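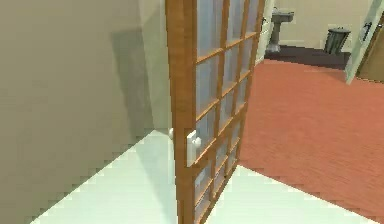 Most of the argument about remote demonstration is an argument about interfaces: joystick, leader arm, headset, keyboard. My complaint is with the order in which tasks are taught. Teams start with grasping, which films well, and leave doors and thresholds for the last week of the budget. A rendered door is a fair test of an operator all the same. The glass-paned one in our simulated house stands partly open, with a white lever on its near stile, a bathroom beyond it and a second, white door open at an angle on the far right. A person would walk through without forming a plan. An operator has to decide which face of the door to work on, where the base should stop, and whether the arm goes first or stays folded. Each of those decisions ends up in the demonstration, and the policy learns all of them, including the bad ones.

At Haruvbridge we kept 716 remote demonstrations of moves between rooms. Poonam Jaiswal went through them by hand and marked 171 in which the operator paused for more than 5 seconds with no command sent. Our standard tool, Kulell, trims such pauses on export. I think this is a mistake. The pause is where the operator looks, and a recording with the looking cut out teaches a robot to move with information it has not yet collected.

The usual reply is that idle frames teach idleness. Kiran Agarwal has made this case to me several times, and he is right that a plain imitation learner given long still stretches will tend to stand still. The remedy is to label the pause, or to log the camera motion beside it, and keep both. Deleting it makes the training curve smoother and the robot worse at doorways. I would take the rougher curve.
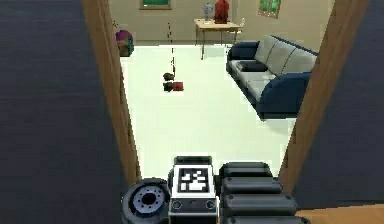 At the threshold of the living room in the simulated house, with the robot's own wheel, marker and arm in view.

A doorway is also where the difference between hand guiding and remote control shows most plainly. With hand guiding the teacher stands beside the arm and sees the whole room. The robot does not. Its camera may have its own body across the lower part of the view and a jamb on either side, while the teacher steers by a wall or a corner beside the robot that the camera has yet to pick up. The resulting path is clean and rests on evidence the learner never had. Remote control through the robot's own camera is slower and uglier, but teacher and learner at least share one view.

For this reason I would limit hand guiding to contact work: the press on a lever, the last inch of a reach, the force needed to swing a panel. Everything that depends on seeing should be driven remotely, with no overhead view offered to the operator. The Bhatia rig gives an overhead view by default. Operators like it, and I would switch it off.

None of this needs a larger data set. Erkham asked us for 400 more demonstrations in April, and my answer was that I would sooner have half as many - with the pauses left in, the operator's view fixed to the robot's, and the failed approaches stored under the same task name as the good ones. The request is still open.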